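Hollell Annex, Room 126
Monthly bench and bin inspection - September
Walked by: Estrella Robles
Second reader: Efe Olaniyan
Started Tuesday, 8:40 a.m.

Marks used: OK = fine as found. FIX = needs work, keep using. HOLD = do not use until cleared. N/A = does not apply this month.

1. Floor and walkways

1.1 Walkway from door to sink clear - OK
1.2 Carpet seams flat - FIX
The seam by the storage closet has lifted again. I pressed it down and put tape over it, but the tape from August only lasted two weeks. Orlando Bermúdez has the request for a proper repair.
1.3 Cords off the walkway - OK
1.4 Mats at the sink flat and dry - OK
1.5 Nothing stored in front of the electrical panel - FIX
Two cartons from the Chávez delivery were there. Moved while I was in the room. Please find them a shelf before the next delivery comes.

2. Exits and emergency items

2.1 Exit sign lit - OK
2.2 Extinguisher gauge in the green, pin and seal in place - OK
2.3 Extinguisher tag signed this month - FIX
Signed today. It was missed in August.
2.4 First aid kit sealed or restocked - FIX
Short on medium bandages and the cold pack has been used. Jhair Tello is bringing both from the front office.
2.5 Eyewash bottle in date - OK
2.6 Emergency phone list posted and current - FIX
Still has the old front desk extension. Corrected in pen for now. Efe to print a new one.

3. Tables

3.1 Tables level, no rocking - OK
3.2 Edges free of splinters and raised grain - OK
Ran a cloth along every edge. It caught in one place on the table nearest the window and I sanded that by hand.
3.3 Tops clean, no sticky residue - OK
3.4 Legs and bolts tight - FIX
One bolt was loose under the sink table. Tightened a half turn. Check it again in October.
3.5 Nothing heavy sitting on the table edge - OK

4. Bins

Bins are checked where they stand on the table, with the blocks left in. Look at the walls first, then the floor of the bin, then the blocks. The usual complaint from this room is scraped skin on the back of the hand, so take your time over the linings.

4.1 Walls whole, no cracks at the corners - OK
4.2 Bin sits flat on the table - OK
4.3 Far wall panel - FIX
The white panel in the front bin is worn through in a band along its lower part and dark gray patches show where the surface has gone. There are thin scratches higher up as well. I felt for loose flakes with a gloved hand and took off two. The panel is still firmly attached. Replace it at the next service and wipe it down weekly until then.
4.4 Silver strip at the foot of the panel - FIX
Wrinkled along the join, worst toward the left corner, where the edges are crumpled up. Press it flat with the plastic scraper. If it will not stay down, peel it and lay a new length. Do not put new strip over old. That was done last winter - it made a ridge and the blocks hung up on it.
4.5 Metal floor of the bin - OK
Scuffed all over, which is normal for its age. No burrs when I drew a cloth across it. The dark round spots have been entered on the wear sheet so they can be compared next month.
4.6 Blocks, by color and condition - OK
Three red and two dark green in the front bin. The green ones are the shorter size. No split ends, no chips that would catch a finger.
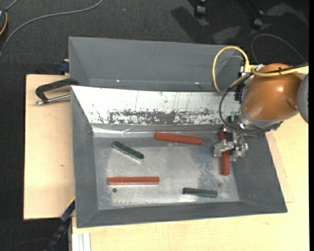 4.7 Rear bin - OK
Same checks as the front bin. No comment.
4.8 Spare lining kept flat in the closet - FIX
The Brernamico roll had been stood on end and has a bend in it. The first foot or so is no use. Cut that off and store the roll on its side. There should be enough left for both bins.

5. Lighting and air

5.1 All ceiling lights working - FIX
One tube flickers over the sink. Reported.
5.2 Glare on the bench acceptable - OK
The bare metal throws back a good deal of light. Anyone who is bothered by it can ask for the shade to be lowered.
5.3 Vents open and dusted - OK
5.4 Room temperature comfortable - OK

6. Hand tools and supplies

6.1 Scrapers, cloths and gloves in the drawer - FIX
Down to 12 pairs of gloves. Reorder at 15, so this is overdue. Heriberto Rengifo has the order form.
6.2 Knife blades retracted and stored - OK
6.3 Cleaner bottles labeled - HOLD
One spray bottle has no label. It may be the Brasus surface cleaner, but I could not confirm it and I will not guess by smell. It is in the closet on the top shelf with a tag on it. Do not use it and do not pour it out until Orlando has looked at it.
6.4 Rags in the lidded can - OK

7. Comments from people who use the room

Jhair: The closet door sticks and you have to pull hard enough that things on the inside shelf move. Could this be added to the list?
Added as 1.6 from next month. I planed a little off the bottom edge today and it opens more easily.

Heriberto: Can we have the panels changed in both bins at once? Last time one was done and then the other three weeks later, and the room was tied up twice.
Agreed, provided the parts arrive together. Room 122 has the same size of panel and may want to order along with us.

Efe: Section 4 took longer than all the rest. Suggest the wear sheet be kept in the drawer and not in the binder down the hall.
Done. It is in the top drawer under the gloves.

8. Open items carried forward

Carpet seam by the closet - Orlando
First aid restock - Jhair, by Friday
Phone list - Efe
Front bin panel and silver strip - Estrella, at the next service
Glove order - Heriberto
Flickering tube - reported, no date yet
Unlabeled bottle - HOLD, Orlando

Closed since August: broken drawer pull, missing sink mat, loose coat hook by the door.

Finished 10:15 a.m. Copy to the binder, copy on the inside of the closet door.

E. Robles
Read and agreed, E. Olaniyan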